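Slide 9. Toast cell: the wrist fault

Start with the layout, since half the room will not have seen the cell. One arm, one camera looking straight down, white panels on both sides. The task is bread to toaster, toast to plate. The Zernano controller runs the whole sequence from a single policy.

Fault first appeared on 6th January, episode 320. Symptom: wrist position error climbs during the reach, gripper stops short of the target, controller keeps issuing commands. No alarm. The log shows the joint holding 26 degrees away from its setpoint until the episode timer ran out. 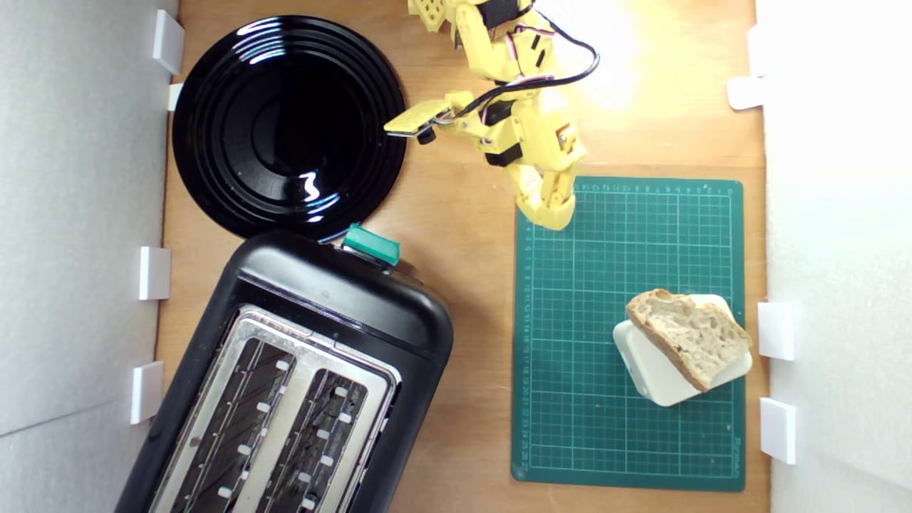

Toast cell from overhead. Arm at the top, bread on the white block at right.

Point out the cables. They loop out beside the arm and then follow the joints down. Our first theory was a software limit, and we lost two days on it. The cause was a connector at the wrist servo. At full extension the loop pulled on it and the position feedback dropped. The driver then repeated the last good value, so the controller saw a healthy joint.

Pause here for the safety point. A stale reading looks the same as a joint at rest. With a toaster in the workspace, that matters. The torque limit in the Zirnness driver was set high enough that the arm could have pushed the toaster and never tripped.

Changes made:
Feedback older than two control cycles now cuts torque.
Wrist torque limit lowered.
Connector clamped, cable loop lengthened.
Toaster outlet wired through the emergency stop.

We then reran the full set, 1651 episodes, with no repeat of the fault. Say clearly that this does not cover connector wear. The Wotirby arm uses the same connector and has not been refitted.

If asked about discarded data: every episode after 320 on that day was dropped, including the ones marked as successful.

Next slide: driver timing plot.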